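4.3 Delineating a catchment from a terrain grid

Simero works out where water goes by looking at the terrain grid one cell at a time. Before you can run any rainfall through a model, you need a flow direction grid, a stream network and at least one outlet. The steps in this section take you from a raw elevation file to a closed catchment boundary with its area and average slope filled in.

The screens and values quoted are from the Clovham training project, which is installed with the program. If you are working with your own terrain, your numbers will differ but the order of the steps will not.

Before you start

You will need:

- an elevation grid in metres, in a projected coordinate system (not latitude and longitude)
- a project folder you can write to, with free space of at least four times the size of the grid
- the rough location of the outlet, such as a culvert, a bridge or a gauging station

Note: Simero will open a grid in geographic coordinates without complaint, but every area and slope it reports afterwards will be wrong. Check Project > Coordinates first. If the horizontal units read "degrees", reproject the grid using Tools > Reproject and save it under a new name.

Loading the terrain

1. Choose File > New Project. Give the project a name with no spaces in it and click Create.

2. Choose Terrain > Import Grid and browse to the Clovham folder. Select clovham_dem and click Open.

3. In the import window, leave Resample unticked. Set the vertical units to metres.

4. Click OK. The grid is drawn in grey shading, and its minimum and maximum elevations are shown in the status bar. For Clovham the maximum is 505 metres and the minimum is 164 metres.

5. If the minimum shows as a large negative number, the no-data value has been read as a real elevation. Open Terrain > Properties, type that number in the No-data box and click Apply.

6. Save the project.

Filling the pits

Most elevation grids have pits in them. A pit is a cell, or a group of cells, with higher ground on every side. Water that arrives in a pit has nowhere to go, so the flow path stops there. Some pits are real (quarries, farm dams, sinkholes) but most come from small errors in the survey.

7. Choose Terrain > Fill Pits.

8. Set Maximum fill depth to 2 metres. Pits deeper than this are left alone and listed in the report.

9. Click Run. A grid this size takes a minute or so. Larger grids can take much longer, and the progress bar is not a good guide because the last tenth is the slowest.

10. Read through the pit report. Clicking a line in the report centres the map on that pit.

For each pit left in the report, decide whether it is real. If it is, right-click the line and choose Keep as Sink. If it isn't, choose Fill Anyway. Pits that are not marked either way will be filled when you compute flow directions, and you will not be asked again.

Caution: Fill Pits writes over the working grid. The original file on disk is not touched, but the copy inside the project is. There is no undo for this step. To go back, delete the terrain layer and import it again.

Road embankments cause more trouble than any other feature. A road on a high fill looks like a dam wall to the program, and the ground behind it will be filled to the level of the road unless you cut through it where the culvert is. Use Terrain > Breach Line, click once upstream of the embankment and once downstream, and press Enter. Do this before step 7. In the Clovham project the culverts under the main road have been breached for you, and they show as short orange lines.
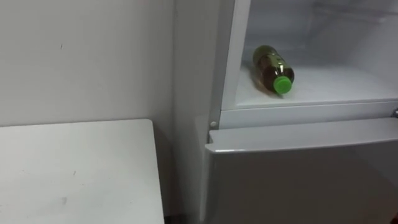

Breach lines should be as short as you can make them. A long line can cross a low ridge and join two catchments that have nothing to do with each other, and the mistake is hard to spot later on. If the elevation at the downstream end is higher than at the upstream end, Simero shows a warning and draws the line in red. Drag the downstream end a few cells further along the channel until the line turns orange again.

Computing flow directions

11. Choose Drainage > Flow Directions.

12. Pick a method. Single Direction sends all the water from a cell to its steepest neighbour. Multiple Direction shares it among all the lower neighbours. Use Single Direction for catchment boundaries.

13. Leave Treat flats as sloping ticked. Without it, flow paths across lakes and wide valley floors come out as straight parallel lines.

14. Click Run. When it has finished, two new layers appear in the project tree: Flow Direction and Flow Accumulation.

The accumulation layer holds the number of cells that drain through each cell. It looks almost completely black when it is first drawn, because a handful of cells along the main river have very high values and all the rest are low. Right-click the layer, choose Display and switch the scale to Logarithmic.

Setting the stream threshold

The threshold tells Simero how many cells must drain through a point before it counts as a stream. A low threshold gives a dense network with a lot of small gullies. A high threshold gives only the main channels.

15. Choose Drainage > Streams.

16. Enter a threshold. For Clovham, use 2,685 cells.

17. Click Preview. Streams are drawn in blue over the terrain.

18. Compare the preview with a topographic map or an air photo. If blue lines run up hillsides where there is no channel, raise the threshold. If known creeks are missing, lower it. Click Preview after each change.

19. When you are satisfied, click Accept.

There is no correct threshold. It depends on the cell size, the rainfall and the soils, and two people working on the same catchment will often settle on different values. Write down the one you used. It is stored in the project file, but it is not carried across when you export the streams to another program.

Note: If you change the cell size of the terrain at any point, the threshold needs to change too. Halving the cell size means four times as many cells for the same area.

Placing the outlet

20. Zoom in until you can see single cells.

21. Choose Drainage > Add Outlet. The pointer changes to a cross.

22. Click on the stream at the place where you want the catchment to end. The outlet must fall on a stream cell. If Snap to Stream is on, an outlet placed within five cells of a stream will be moved onto it.

23. Type a name for the outlet and press Enter.

Take care near junctions. Snapping picks the closest stream cell and pays no attention to how much water it carries, so an outlet meant for the main river can end up on a small tributary. Check the accumulation value in the status bar before moving on.

24. Choose Drainage > Delineate. The catchment boundary is drawn as a heavy line.

25. Double-click the boundary to open its properties. Area, average slope, longest flow path and centroid should all be filled in.

Checking the result

Turn on contours and follow the boundary all the way round. It should run along ridges and cross each contour at close to a right angle. A boundary that cuts straight across a valley usually means a missed embankment or an outlet in the wrong place. One that follows the edge of the grid means your terrain does not cover the whole catchment, and you will need to import a larger grid and start again from step 2.

Flat country needs more care – the boundary can move a long way for a very small change in elevation. Where there are drains or levees that are too narrow for the grid to pick up, draw them in with breach lines or with Terrain > Wall Line.

If something goes wrong

"No flow path found": the outlet is on a cell marked as a sink. Move it, or remove the sink.

Catchment is only a few cells in size: the outlet is beside the stream and not on it. Turn on Snap to Stream, delete the outlet and place it again.

Program stops responding during Fill Pits: the project folder is probably on a network drive. Copy it to a local disk and try again.

Properties are blank: the boundary was delineated before the project was saved. Save, then choose Drainage > Update Properties.

Saving for the next section

26. Choose File > Save As and call the project clovham_catchment. Section 4.4 starts from this file and adds the land use and soil layers.

The Clovham terrain was prepared for Mondlow by Lindsay Whitelaw and Murray McAlister, and was last updated in October. Projects made with the older grid will still open, but their areas will not match the ones given in this guide.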